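The Round Table at Nedstead: A Gallery

by Macarena Zabala

14 shares | 6 comments

The common room at Nedstead opened in January with high hopes and one kettle. I have been going most mornings since, partly for the company and partly because my own flat has a heating system that Bellaser Lettings describes as "responsive". I can't think what to.

What follows is a small gallery about the furniture, and about one piece of it in particular. If you came for the architecture, the building is a former carpet showroom and you have my sympathy.

The room itself took 7 weeks to fit out. The original plan had a long refectory table, chosen so that strangers would be forced to pass each other the milk. It wouldn't go through the door. Kahraman, the joinery people from across the yard, offered to saw it in half, and for one afternoon this was taken seriously.

So we went round. I was against it, having grown up with a round table and a large family, and knowing that there is no such thing as a corner to sulk in. I have since been won over, mostly by the colour, which is kind to crumbs.

The budget was roughly £700, a good part of which went on a rug that was later judged to be slippery and now lives at Skekik, the café on the ground floor, where people slip on it over there instead.

Share this gallery | Save
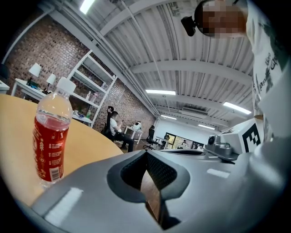

A round table has no head and no foot, so people claim their place by putting a drink on it. The bottle with the red label and white cap has gone for a spot near the edge, a bold choice on pale wood with that much room to spare. I favour the middle myself, but I have long arms and a history with laptops. Coasters were bought, two packs of them, and have settled in a drawer with the instructions for the kettle.

The chairs get their own gallery next month, once we have agreed which ones are ours.

6 comments | 14 shares | Back to galleries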